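Picking Up After Themselves

At Vinberg Technical High School, the robotics club spends most of its winter on the floor. The tables in the workshop are taken up by the welding classes, so the students have learned to work on the tile, in socks or on knee pads borrowed from the drama department's set crew.

The club has entered the Janau Student Handling Challenge, a regional competition now in its sixth year. Teams have to teach a machine to pick up household objects it has not been programmed for one at a time. The final takes place on March 24, 2018, in the gym of the Echevarría campus, and 40 teams have signed up.

Araceli Goicoechea teaches physics and has run the club since it was a lunchtime group. She chose the event over the more popular driving contests.

"Driving is fun, but my students had done it in middle school," she says. "I wanted a problem that looks easy until you try it. Everybody has picked up a cup."

The students started in January with hand-held grippers, two printed fingers on a handle with a small camera mounted behind them. A person carries the tool around and does the job by hand, and the recordings are then used to train the arm. The club's arm is a secondhand Plomon that cost $1,399, paid for with two bake sales and a grant from the district.

Yichen Tang, a junior, designed the fingers. The first pair was too thin and bent under the weight of a full soup can. The current pair is thick and square, and prints overnight if the machine behaves. He keeps the failed ones in a shoebox and takes them out when new members ask why the walls have to be so heavy.

Leire Mateos handles the recordings. Each member does a shift after school, moving one object at a time from wherever it happens to be to a tray by the door. She throws out any run where the person hurried. At first that was most of them.

"People want to grab," she says. "You have to come in slowly and let the camera see where you are going."

Soup cans, sponges and tennis balls went well from the start. Glassware has been the hard part. A clear tumbler on a pale floor gives the camera very little to work with beyond a thin shadow and a few highlights, and the arm has closed on empty air more often than anyone would like. Cayetano Bermúdez, the club's only senior, has been arguing for more practice on glass and less on everything else. Goicoechea has let him have his way for 2 weeks – after that the group will vote.

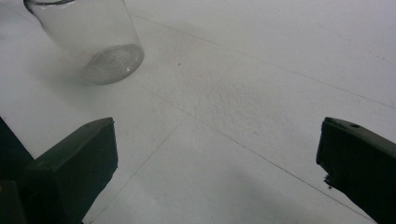
The vote will also settle who travels with the arm and who follows on the school bus. Mateos has asked for a seat beside the arm, and Tang plans to bring a spare set of fingers in his backpack.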